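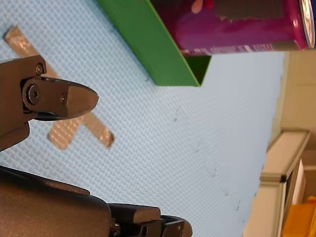

Appels et recrutements > Robotique > Référentiels et bonnes pratiques

Imprimer cette page | Envoyer par courriel

Appel à participation : essai interlaboratoires sur le guide de bonnes pratiques Pallulix pour les postes de manipulation robotisée sur table

Clindness recherche des laboratoires, des intégrateurs et des opérateurs individuels pour la deuxième campagne d'essai du guide Pallulix. Le guide fixe les règles de préparation, de marquage, de conduite et de consignation applicables aux postes où un bras équipé d'un préhenseur à deux doigts saisit et dépose des objets courants sur un plan de travail. La campagne débute en octobre et dure 17 semaines.

1. Contexte

La première campagne a été menée sur le site de Herrero avec une version provisoire du guide. Elle a produit 669 fiches d'essai, dont 241 comportaient au moins un écart de préparation du poste : repère de position décollé ou déplacé, contenant posé hors tolérance, état de surface non consigné, doigts du préhenseur non contrôlés avant la série. Les écarts de conduite du bras étaient moins fréquents et mieux documentés. Le texte a été remanié en conséquence et les chapitres 3 (plan de travail) et 4 (repères et objets) ont été entièrement réécrits.

La deuxième campagne doit établir si deux équipes n'ayant pas de contact entre elles, appliquant le même texte, obtiennent des postes comparables et des fiches exploitables sans correction.

2. Périmètre

Sont concernés les postes fixes, à un seul bras, avec préhenseur électrique à deux doigts, utilisés pour des tâches de saisie et de dépose. Les objets sont des emballages du commerce (boîtes, conserves, flacons), des bacs ouverts et de petits ustensiles. Les plateformes mobiles, les préhenseurs à ventouses et les cellules de palettisation sont exclus.

Le guide ne remplace pas l'appréciation du risque de l'installation. Chaque participant reste responsable de la conformité de son poste aux textes en vigueur, notamment à l'ISO 12100 et à l'ISO 10218. Aucune exigence du guide ne peut être invoquée pour désactiver ou contourner une fonction de sécurité.

3. Exigences soumises à l'essai

3.1 Plan de travail
Le revêtement est mat ou texturé, de teinte unie, fixé sur toute sa surface. Les taches et les traces de frottement sont admises à condition d'être consignées en début de série. Le nettoyage en cours de série n'est pas autorisé, sauf déversement.

3.2 Repères
Les positions de départ et d'arrivée sont matérialisées par deux bandes de ruban adhésif de masquage croisées en X. Le point de référence est l'intersection des bandes. Un repère dont une extrémité se soulève est remplacé entre deux séries, jamais pendant. Le contrôle de position se fait bras dégagé : un doigt stationné à l'aplomb du croisement masque le point de référence et rend la lecture invalide.

3.3 Contenants
Le bac est ouvert, de couleur contrastant avec le plan, posé à plat. Sa position est relevée par deux coins. Les parois ne doivent pas fléchir au contact d'un doigt dans les conditions de force déclarées.

3.4 Objets
Chaque objet reçoit un numéro au registre. Les objets cylindriques peuvent être présentés debout ou couchés ; l'orientation est inscrite sur la fiche. Toute modification de l'emballage d'origine, y compris la pose d'un morceau de ruban sur l'étiquette, est déclarée au registre et maintenue à l'identique pour la durée de la campagne.

3.5 Préhenseur
Avant chaque série, l'opérateur vérifie le serrage des vis de fixation des doigts, l'absence de jeu aux articulations et l'état des extrémités. Les rayures superficielles n'entraînent pas de remplacement. Un doigt déformé ou ébréché arrête la série.

3.6 Arrière-plan et abords
Les meubles et objets situés au-delà du bord de la table peuvent rester en place s'ils se trouvent hors du volume atteignable par le bras. Leur disposition est figée pour la série.

3.7 Arrêts
Tout arrêt, volontaire ou non, est consigné avec son heure, la posture du bras et la décision prise. La reprise automatique après arrêt de protection est interdite pendant la campagne.

4. Profils recherchés

a) Organismes participants
Laboratoires publics ou privés, intégrateurs, centres de formation technique disposant d'au moins un poste conforme au périmètre. Le poste doit être disponible deux demi-journées par semaine pendant toute la campagne. Le modèle de bras est libre ; la charge utile et la force de serrage maximale sont à déclarer.

b) Opérateurs individuels
Personnes majeures, avec ou sans expérience de la robotique, pour les séries conduites à l'atelier de Bostitz. Les séances commencent à 9 h 15 et se terminent à 12 h 45. Une formation au poste est assurée avant la première série. Le port de bijoux, de manches amples ou d'écharpes est exclu à proximité du bras.

c) Relecteurs techniques
Personnes ayant une pratique de la rédaction de modes opératoires ou de l'audit de machines. Le travail se fait à distance, sur fiches anonymisées. Un relecteur ne peut pas examiner les fiches de son propre employeur.

Le nombre total de places, tous profils confondus, est fixé à 78.

5. Engagements des participants

Appliquer le texte tel quel. Une exigence jugée inapplicable est signalée au moyen du formulaire d'écart et non adaptée localement.
Remettre les fiches brutes, séries interrompues comprises. Une fiche raturée est recevable, une fiche recopiée ne l'est pas.
Ne pas échanger avec les autres sites sur l'interprétation du guide avant la clôture.
Accepter une visite de vérification, annoncée cinq jours ouvrés à l'avance.

6. Engagements de Clindness

Fourniture du guide, du registre d'objets, des modèles de fiches et d'un rouleau de ruban de référence par poste. Réponse aux formulaires d'écart sous trois jours ouvrés. Indemnisation des opérateurs individuels par séance effectuée, selon le barème joint au dossier. Les organismes participants ne sont pas rémunérés ; ils reçoivent leur rapport individuel et l'accès au jeu de résultats agrégés.

7. Données

Les fiches identifient le poste et la série. L'opérateur y figure sous un code. La table de correspondance est conservée à Bostitz et détruite après validation du rapport. Tout participant peut se retirer sans motif ; les fiches déjà remises sont alors conservées ou supprimées selon son choix, exprimé par écrit.

8. Candidature

Le dossier comprend :
- le formulaire de candidature complété, en précisant le profil (a, b ou c) ;
- pour le profil a, un plan coté du poste, la déclaration de charge et de force, et la page de synthèse de l'appréciation du risque ;
- pour le profil c, un exemple de mode opératoire ou de rapport d'audit, expurgé si nécessaire.

Les dossiers sont examinés dans l'ordre d'arrivée. Un dossier incomplet est retourné une fois ; il perd alors son rang. Pour le profil a, la sélection tient compte de la diversité des bras et des préhenseurs déclarés. Les organismes ayant participé à la campagne de Herrero peuvent se porter candidats avec un poste différent.

Les dossiers sont à déposer auprès du secrétariat technique Pallulix, Clindness, atelier de Bostitz, avec la mention « Deuxième campagne ». Les questions portant sur le contenu du guide sont à transmettre par écrit ; les réponses sont communiquées à l'ensemble des candidats.

Rechercher un appel, un poste, un mot-clé... OK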